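From: Iolanda Arruda
To: Wulville Gardeners list
Date: July 9, 2025
Subject: Re: Garlic drying too slowly?

Angus Ogilvie wrote:
> My garlic has been hanging in the garage for 6 days and the
> necks are still soft. Should I cut the tops now and put it in
> boxes? I have over 200 heads and my wife would like to park
> the car again.

Hello Angus and all,

Please do not cut the tops yet. Six days is very short for garlic, even in a dry summer. In my first year in Pruswood I cut mine after one week and I lost half of it to grey mould before winter. Now I wait until the neck feels like paper when I press it, and this takes three weeks at least. 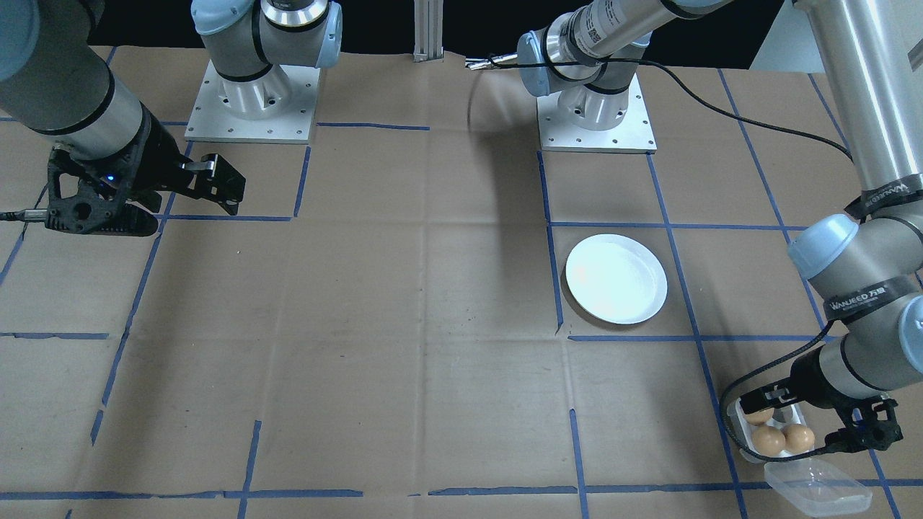
It helps also to make smaller bundles. I had 105 heads last year and I tied them in tens, with the string loose enough that air can pass in the middle. If your garage has a window, open it in the day and close it when the evening is humid. A small fan is good, but do not point it directly at the bulbs.

About the colour — a little brown on the outer skin is normal. Do not wash it. I only rub off the soil with my thumb when everything is dry.

For the car I have no good answer. My neighbour in Baird hangs hers under the porch roof, in the shade, and it keeps until April.

Does anybody have spare Mikemico for planting in the fall? I can trade shallots.

Kind regards,
Iolanda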